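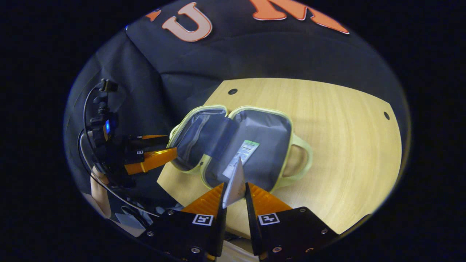
Lunch Club Is Now in Session
by Leidy Apaza
September 2022

I have packed a lot of lunches in my life. I packed them for two kids, a husband on night shift and, for one strange summer, a softball team. So when Lovely Salazar told me her after-school robotics club at Prisgate was spending the whole term on lunch bags, I laughed for a good minute and then asked if I could come over and watch.

The club meets in the old art room, and by the time I got there everybody was already arguing. Janelle Bañez had the grippers that afternoon — you hold one in each hand, squeeze, and the fingers close, while a camera on each one records what the fingers are up to. The recordings get used later to teach an actual robot arm the same job. Janelle is sixteen and very serious about wrists. "If you twist, it learns the twist," she told me, and then she twisted, said a word I won't print, and started over.

You would think the hard part is the food. I did! But food mostly sits there. Fabric is the real headache. A soft bag sags, the lid flops back on you, and the lining slides off the fingers if you grab too little of it. The students have a name for a good grab (a "Drisska," after the stuffed rabbit they practiced on back in August, picking it up by one ear), and I heard it shouted across the room many times. Everyone shouts it, even Lovely, who has taught chemistry for years and is not a shouter.

Then they let me try. Oh, my. The grippers are heavier than they look, and the minute you're holding them you lose whatever you knew about your own hands. I went after the zipper and missed. I went after it again and pushed the whole bag away from me. Omid Ghaffari, who writes most of the club's code, sat beside me saying "slower" in the kindest voice, and I finally got one corner of the lid to fold over. It took me 60 seconds. I was so pleased with myself that I asked if they could keep it, and Omid said they keep the bad ones too, in a separate folder. I have decided not to ask how big that folder is.

Their goal for the term is 400 good recordings. They had 27 on the day I visited, and Genalyn Umali, who keeps the log, did not seem worried. Her notebook is my favorite thing in that room. Every try gets a line, with who did it, which bag, and a remark. "Elbow." "Sneezed." "Pretty good but the lid came back." She wants to see whether people get better over the term or just get tired, and she's got a bet going with Janelle about it (the stakes are dumplings, and both of them think they're winning).

A lot of the afternoon is setup and reset, which surprised me. Things go on the table, somebody looks at the laptop, things get moved over a little, somebody looks again. The bag isn't the only thing they practice with, either. Containers get their turn, and the kids have strong feelings about those. Omid likes a stiff rim because there's something to close on. Janelle says that's cheating.
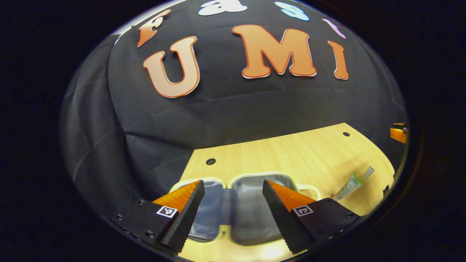 What Comes Next

In the spring they're taking all this to the Villanueva Open, a student meet where each club gets 2 tries at a task in front of judges. Last year's team entered with a towel-folding program they called Ornia, and I'm told the towel ended up on a judge's shoe. They still talk about it like a family wedding.

Lovely wants them to enter with lunch. Bag open, container in, bag closed, done. Genalyn wants to add a napkin, and the room split right down the middle over the napkin while I was putting my coat on. I'm on her side, for whatever a mom's vote is worth. You can't send somebody off with no napkin.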